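홈 | 공책 목록 | 침구 작업 | 고장과 안전 | 부품 창고 | 로그인

작업 공책, 침구 작업대, 8월
제목: 시트 정리 중 누름 정지 실패 (매트리스 방향 힘)
쓴 사람: Gion Widmer
같이 있던 사람: Joelle Hijazi, Elias Sleiman

오전 10시 40분

어제 바꾼 손목 힘 센서 설정으로 시트 펴기 동작을 다시 돌렸다. 동작은 세 단계이다. 시트 가운데를 가볍게 잡는다, 조금 들어 올린다, 모서리 쪽으로 밀면서 놓는다. 프로그램 이름은 Vandetti 그대로이고, 판 번호만 36으로 올렸다.

처음 일곱 번은 문제가 없었다. 여덟 번째에 오른팔이 시트를 잡으러 내려가다가 접촉을 인식하지 못했다. 팔은 계속 내려갔다. 매트리스가 눌렸고, 손끝이 천을 잡은 상태로 손목이 조금 돌아갔다. Elias가 비상 정지를 눌렀다. 다친 사람은 없다. 침대 옆에는 사람이 서 있지 않았다. 하지만 속도 제한이 없는 설정이었으면 프레임까지 닿았을 것으로 생각한다.

정지 후에 팔은 브레이크가 걸려서 움직이지 않았다. 손가락을 여는 명령도 받지 않았다. 설명서에 있는 대로 수동 해제 레버를 썼는데, Joelle이 팔을 받치고 내가 레버를 돌렸다. 혼자 하면 안 되는 작업이다. 팔이 갑자기 떨어질 수 있다.

오전 11시 30분

기록을 열어 보았다. 적어 둘 값은 다음과 같다.

- 접촉 판정 기준: 7 N
- 여덟 번째 시도에서 기록된 최대 힘: 226 N
- 접촉 예상 시점부터 비상 정지까지: 685 ms

226 N은 우리 작업대 규칙에서 허용하는 값보다 많이 높다. 그리고 685 ms는 사람이 버튼을 누른 시간이다. 로봇이 스스로 멈춘 시간이 아니다. 이것을 보고서에 분명하게 써야 한다. Elias가 마침 손을 버튼 위에 두고 있어서 이 정도로 끝났다.

이상한 점: 힘 그래프는 분명히 올라간다. 센서가 죽은 것은 아니다. 그런데 접촉 신호는 끝까지 0이다. 그러므로 센서와 판정 사이 어딘가가 잘못되었다고 본다.

오후 1시 50분

Maarja Kütt에게 전화해서 물어보았다. 판정 부분은 원래 Maarja가 만들었다. 대답을 정리하면, 접촉 판정은 힘의 크기만 보지 않고 힘이 올라가는 기울기도 같이 본다. 딱딱한 책상에서는 기울기가 크다. 매트리스에서는 힘이 천천히 올라가고, 기울기 조건이 만족되지 않으면 크기가 아무리 커도 접촉이라고 하지 않는다.

그러면 앞의 일곱 번은 왜 되었는가? 기록을 비교하니 앞의 시도에서는 하강 속도가 더 빨랐다. 여덟 번째 전에 내가 속도를 낮추었다. 조심하려고 낮춘 것인데, 느리게 내려가니까 기울기가 더 작아졌고 판정이 나오지 않았다. 내 실수라고 적는다. 속도를 낮추면 항상 더 안전하다고 생각했다.

또 하나. 크기만 보는 두 번째 안전 조건이 36판 이전에는 있었다. Fouad Amrani가 파일을 합칠 때 그 조건이 주석으로 들어간 것을 찾았다. Fouad에게 확인했고, Kumarasinghe 쪽 책상 작업에서 잘못된 정지가 많아서 잠시 꺼 두었다고 한다. 변경 메모에는 적혀 있지 않다. 메모에 없는 변경이 다른 작업대로 그대로 왔다.

오후 3시 20분

고친 것:
1. 크기만 보는 조건을 다시 켰다. 이 조건은 이제 설정 파일에서 끌 수 없고, 코드를 고쳐야만 끌 수 있다.
2. 기울기 조건은 하강 속도로 나누어서 계산한다. Maarja가 식을 보내 주었고 Joelle이 넣었다.
3. 제어기 쪽 힘 한계도 따로 설정했다. 위의 프로그램이 틀려도 제어기가 멈춰야 한다.

시험은 아직 침대에서 하지 않았다. 먼저 책상 위 스펀지 블록에서 느린 속도와 빠른 속도로 해 보았고, 두 속도에서 모두 스스로 정지했다. 스펀지는 매트리스보다 얇으므로 이 결과를 그대로 믿지는 않는다.

침대 쪽 상태도 보았다. 손으로 눌러서 확인한 범위에서는 스프링이 꺼진 곳을 찾지 못했다. 시트는 다림질하지 않고 그대로 둔다. 누가 정리하고 싶어도 내일까지 참아 주기 바란다.

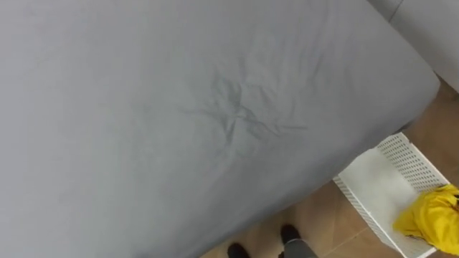 회색 시트의 가운데 근처. 주름이 한 점에서 별 모양으로 퍼져 있다.

저 주름이 손끝이 누른 자리와 맞는지는 아직 모른다. 기록에 있는 손끝 좌표를 침대 좌표로 바꾸어서 비교해야 한다. 앞의 시도들도 같은 근처를 잡았으므로 여덟 번째의 자국이라고 바로 말할 수 없다. Elias가 좌표 변환을 한다.

오후 5시

남은 일:
- 손목 센서 영점 다시 확인. 226 N 뒤에 영점이 이동했을 수 있다. (나)
- 손가락 나사와 고무 패드 점검. 고무가 찢어졌으면 Filell에 주문한다. (Joelle)
- 책상 작업대에서 잘못된 정지가 다시 생기는지 본다. 생기면 끄지 말고 먼저 우리에게 말한다. (Fouad)
- 변경 메모에 "안전 조건 변경" 칸을 새로 만든다. 비어 있으면 합치기를 받지 않는다. (Maarja)
- Zamedberg 안전 담당에게 사고 보고서 보내기. 초안은 내가 쓰고 Elias가 읽는다. 한국어가 어색한 곳은 Elias가 고쳐 주면 좋겠다.

이 일이 끝날 때까지 침대 작업대의 자동 동작은 금지한다. 손으로 팔을 이끄는 모드는 괜찮지만, 두 사람이 있을 때만 한다. 한 사람은 비상 정지 버튼 옆에 선다. 제어기 문에 노란 표를 붙였고 열쇠는 Joelle이 가지고 있다.

Joelle의 질문을 잊지 않으려고 적는다. 베개 동작도 같은 판정을 쓰는가? 파일 이름은 다른데 안에서 같은 함수를 부르는 것 같다. 내일 아침에 제일 먼저 본다.

관련 기록
- 손목 힘 센서 교체와 영점 절차
- Vandetti 35판 변경 메모
- 브레이크 수동 해제, 두 사람 작업 순서
- 베개 옮기기: 놓침 기록 모음
- Kumarasinghe 책상 작업대, 잘못된 정지 목록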